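Régler une cellule à deux bras : plaidoyer pour la lenteur au démarrage

Par Sanne Verstraete

La plupart des équipes que je croise règlent leur cellule simulée en une matinée et passent ensuite des semaines à corriger les conséquences. Chez Nultside, nous avons procédé de la même manière pour la première version de Sastry, notre cellule bimanuelle de manipulation de panneaux. Je défends ici la position inverse : la mise en place d'une cellule virtuelle mérite la même procédure écrite que celle d'une cellule physique, avec des points d'arrêt, un ordre imposé et une personne qui signe.

L'objection habituelle est connue. En simulation, rien ne casse. Un repère mal placé se corrige dans un fichier, une collision ne tord aucun doigt, et la remise à zéro ne coûte qu'une commande. Tout cela est exact et ne répond pas à la question. Le coût d'une erreur de réglage en simulation ne se paie pas en pièces détachées. Il se paie en épisodes inutilisables, découverts tard, souvent par quelqu'un qui n'a pas participé au réglage et qui ne sait pas où chercher.

Notre tâche de référence paraît simple. Un bras prend un panneau métallique plat et le présente, l'autre vient le saisir à son tour, puis les deux l'orientent ensemble. Elle contient pourtant presque toutes les difficultés du métier : une pièce large et mince, une zone de prise réduite, un volume de travail partagé entre deux chaînes cinématiques, et une pièce qui masque précisément ce que l'on voudrait observer. Lors de la revue du réglage, nous arrêtons le mouvement avant la seconde prise. Un bras tient le panneau, l'autre attend, doigts ouverts vers le haut. 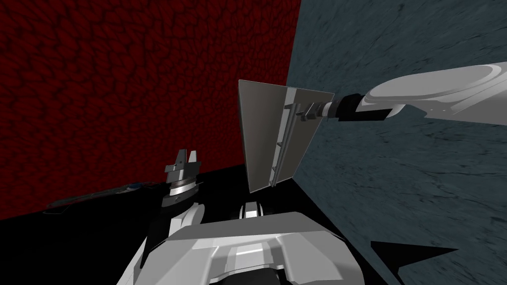 Cet arrêt est le premier des points de contrôle que je voudrais voir généralisés. On y vérifie trois grandeurs dans un ordre fixe. D'abord la pose du panneau dans le repère de la pince qui le tient, comparée à la pose nominale. Ensuite la distance minimale entre les deux bras, calculée sur les enveloppes de collision et jamais sur les maillages d'affichage. Enfin la pose de la seconde pince par rapport au bord à saisir. L'ordre compte : une erreur sur la première grandeur contamine la troisième, et l'opérateur qui commence par la fin corrige le mauvais bras. Nous l'avons fait. Le décalage avait été absorbé dans la trajectoire d'approche du second bras, qui fonctionnait très bien avec un panneau mal tenu et très mal avec un panneau bien tenu.

La fermeture de la pince appelle la même rigueur. Beaucoup de réglages se contentent d'augmenter l'effort de serrage jusqu'à ce que la pièce ne glisse plus. Le panneau reste en place, l'indicateur passe au vert, et l'on a simplement déplacé le problème vers le solveur de contact, qui compense par une interpénétration croissante. La bonne méthode est plus longue. On fixe le coefficient de frottement à partir d'une mesure sur la pièce physique, on fixe la masse et l'inertie, on bloque ces valeurs, et l'on ne touche à l'effort de serrage qu'en dernier. Si la prise ne tient toujours pas, c'est la géométrie de contact qui est fausse et il faut la reprendre.

Reste la vue embarquée. C'est à mon sens l'élément le moins bien entretenu de toutes les cellules que j'ai auditées, simulées ou non. On la règle une fois, au montage, sans pièce dans le champ. Or un panneau de grande surface modifie complètement ce que la caméra peut fournir. Selon l'angle de présentation, il occupe une part considérable de l'image, et tout algorithme qui s'appuie sur l'arrière-plan pour se recaler perd une partie de ses appuis. Le réglage doit donc se faire avec la pièce présente, dans les orientations les plus défavorables, et ces orientations doivent figurer dans la fiche.

Le guide interne de Zusaretti, dont nous avons repris la structure, demande de conserver une vue de contrôle par orientation retenue. Nous avons ajouté une exigence : les deux doigts doivent rester identifiables dans chacune d'elles, faces internes comprises. Un doigt dont la face interne disparaît ne permet plus de juger l'alignement avant contact.

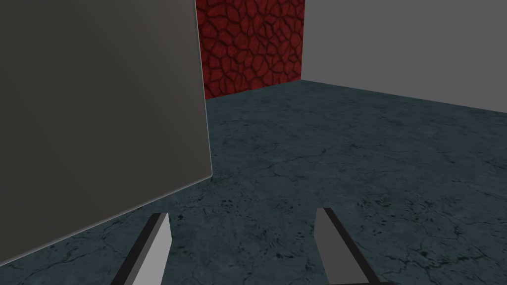
Vue de contrôle, pince ouverte : panneau à gauche, faces internes des deux doigts visibles.

Les textures de l'environnement méritent un mot, tant elles suscitent de discussions. Nous employons des surfaces volontairement chargées, un mur rouge à motif cellulaire, un sol moucheté et fissuré, qui n'ont aucun équivalent dans un atelier. Certains collègues y voient une coquetterie. Je les défends pour le réglage autant que pour l'apprentissage : une segmentation qui ne fonctionne que devant un fond uni n'est pas réglée. En revanche, je m'oppose à ce que l'on modifie textures et paramètres mécaniques dans la même révision. Quand le taux de prise chute, il faut pouvoir dire laquelle des deux familles est en cause. Deux révisions, deux campagnes, deux comptes rendus.

Vient la question de l'entretien. Une cellule simulée dérive, quoi qu'on en dise. Le moteur physique change de version, le modèle de la pince est mis à jour par un autre service, une tolérance par défaut passe inaperçue. Nous rejouons désormais chaque lundi une campagne de 833 épisodes à graine fixe, avec une fiche de résultats comparée à celle de la semaine précédente. Tout écart hors tolérance bloque la branche. La campagne complète, celle de 2000 épisodes, est réservée aux changements de version du moteur. La revue manuelle des points d'arrêt prend 15 minutes lorsque la fiche est à jour. Lorsqu'elle ne l'est pas, elle prend l'après-midi, et c'est l'argument le plus efficace que je connaisse pour la tenir à jour.

On me dit que cette procédure freine les équipes. Le projet Nonow, mené en parallèle du nôtre avec un réglage libre, a effectivement produit ses premiers épisodes bien avant nous. Une part importante a dû être écartée en décembre, après la découverte d'un repère outil défini à la bride sur un bras et au bout des doigts sur l'autre. Une ligne de fiche aurait suffi à le voir. Je ne prétends pas que notre procédure aurait tout détecté, et elle laisse passer des défauts que nous ne savons pas encore formuler — les vibrations de faible amplitude en fin de course, notamment, ne sont couvertes par aucun point d'arrêt.

Je maintiens néanmoins la demande. Un repère outil se déclare par écrit, avec son origine et son orientation, pour chaque bras séparément. Un effort de serrage se justifie par une mesure. Une vue embarquée se valide avec la pièce. Et la fiche porte le nom de la personne qui a fait le réglage, afin que celle qui reprend la cellule sache à qui poser ses questions.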